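**Can anything you can buy clean a bathroom sink yet?**

**tilegrout_dan**
Serious question. I run six short-term rentals and the turnover cleans are what kills me. Floors are handled, the robot vacs do fine. Sinks, counters, the tub, folding the throw on the couch, putting the soap dish back where it goes – all still a person. Birutė Paju, who does most of my cleans, wants to cut back to every other Sunday and I'd like to know if I should be saving for a machine or hiring.

Budget is maybe 4,000 if it works. Not looking for a demo video.

**mopbucket88**
Hire.

**halfturn**
Longer answer than mopbucket. I do hand-held gripper work, where people do the chore with the gripper and the recordings go into training. We've been on sinks and vanities.
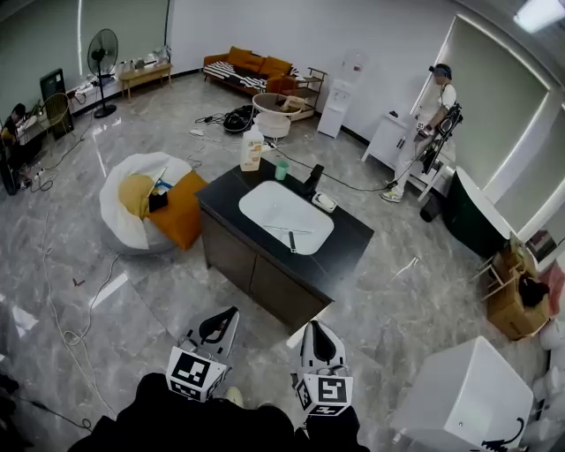
The basin is the easy part. Wiping a smooth surface in the same pattern is close to solved if nothing is sitting on it. The trouble is the stuff. A bottle has to get moved, wiped under, and put back. A bar of soap slides. A cup tips if you come at it from the wrong side. A person does all that without looking, and a policy trained on one counter gets lost on the next one if the faucet is on the other side.

So for Dan: a fixed counter, same items, same spots, maybe in a couple of years. Six different bathrooms with whatever the guests left behind, no.

**tilegrout_dan**
What about the Boateng arm? I keep seeing it at 1,199.

**halfturn**
That's the arm only. No base, so it's bolted to your counter. You'd need one per sink and it can't reach the tub.

**k_orlov_shop**
I'll disagree a little. We put a Corkus unit on parts washing at our shop in July and it has run every shift. Picks the part out of the tray, rinses, sets it on the rack. Wet, shiny, slippery parts. People said that couldn't be done either. If it can handle a greasy bracket it can handle a bar of soap.

**halfturn**
How many different parts?

**k_orlov_shop**
Two. But we do roughly 400 a day.

**halfturn**
Right, and the tray is always in the same place with the same light over it. I'm not knocking it, that's a good use of a machine. It's a different job from a house.

**mopbucket88**
Also your shop doesn't have a beanbag in the walkway.

**k_orlov_shop**
Fair. I still think the gap is smaller than you're making it. The hand part is mostly there. What's missing is somebody willing to set up a house like a shop. Same tray, same hooks, nothing on the floor.

**halfturn**
Some of that I agree with. Cords on the floor are worse for a mobile base than anything on the counter. But guests don't live like a shop, and the point of practicing in a furnished room is that things are in the way.
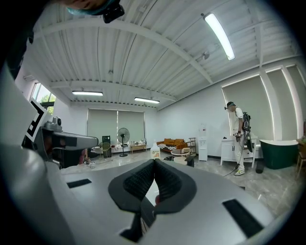

Fingers matter too. Flat plates are good on bottles and boxes and bad on cloth. A blanket on a sofa is harder than the whole sink. You can pinch a corner, but then you have to find the second corner, and it's usually underneath. I've seen folds that looked fine for the first half and ended up as a roll.

**sudsy_in_braltlow**
I used a rented Dranisau for the tub for a month. It's a track with a brush on it, nothing smart. It cleaned the flat bottom well and missed the curve under the rim every time, so I still had to kneel down and do that. Sent it back. For a freestanding tub it was no use at all, nowhere to clamp the track.

**tilegrout_dan**
Two of mine are freestanding so that's out.

**k_orlov_shop**
Dan, cheap experiment. Take one unit, put everything on the vanity into one caddy. Whoever cleans lifts one thing instead of five. Time it. If it saves enough you may not need the robot.

**tilegrout_dan**
I can do that this week in the small one. Birutė has been asking for caddies anyway, and for me to get rid of the decorative soap dishes.

**mopbucket88**
Get rid of the soap dishes. And hire.

**halfturn**
Post the times when you have them, with and without the caddy. And note if the tub is included.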